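Notes for whoever picks up the allotment rainfall + watering log next. Started as a text file on my old laptop, now a folder with a README. Last tidy 2026-01-10.

## What this is

Daily rain and watering records for the Clirnevley plots, typed up from paper. One row per plot per day, blanks where no one wrote anything down. Kept by me (Marina Kontogiannis). Song did the early sheets and most of the typing for the lower plots.

Not a weather station. Plastic gauge on a post, read by whoever got there first in the morning.

## Files

- `rain.csv` - gauge readings, mm
- `watering.csv` - cans or hose minutes, per plot
- `plots.csv` - plot number, soil notes, shade, what was grown
- `notes.txt` - everything that wouldnt fit in a column
- `old/` - sheets as first typed, don't edit these

## Columns in watering.csv

| column | meaning |
|---|---|
| `date` | day the water went on |
| `plot` | number as painted on the gate |
| `cans` | full cans, halves allowed |
| `hose_min` | minutes, to the nearest 5 |
| `who` | initials, sometimes missing |
| `remark` | free text, spelling as found |

`cans` and `hose_min` are never both filled on the same row. If someone used both there are 2 rows. Do not add them up without reading `remark` first - "gave up" and "tap off" turn up a lot.

## Known problems

- Gauge was swapped partway through. Old one was a Castura, the new one is a Pristex with a wider neck. Readings after the swap run a touch higher in light rain. No correction applied.
- December is thin. Frost split the gauge and it lay on the path for a while. Those days are blank, not zero. Please don't fill them.
- Plot 17 changed hands and the new people write in litres. Converted to cans by me, see `notes.txt` for the sum.
- A reading covers the 24 hours before it was taken, so rain on a given row mostly fell the day before. Caught me out twice when I was comparing it with the beans.
- Some sheets got wet. Where a 1 could be a 7 there's a `?` in `remark`.

## Using it

Any spreadsheet will open it. Dates are year first, set the column to text on import or they get mangled. Comma separated, quotes round the remarks becuase people put commas in them.

Join `rain.csv` to `watering.csv` on `date`, then shift the rain by a day if you care when it fell.

## Things it's OK for

Seeing how much water the shady plots get through next to the open ones. Arguing about hose rules. Planning when to mulch.

Not OK for anything to do with the river or flooding. The gauge is under the edge of a plum tree in summer, which I only moved once the leaves were properly in the way.

## To do

- type up the back page of Song's green notebook
- check the shade column for the bottom row, hedge has been cut since
- put the litres conversion in `plots.csv` where people will look for it
- second gauge by the top gate? ask about a post

## Sharing

Copy it, change it, no need to ask. Take the `who` column out before you put it anywhere public. Corrections to me, on paper is fine, leave them in the tin in the shed. 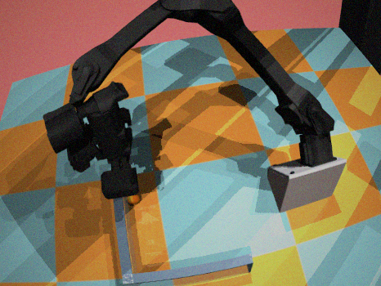
Put the plot number on any correction as well as the date, or I can't find the row.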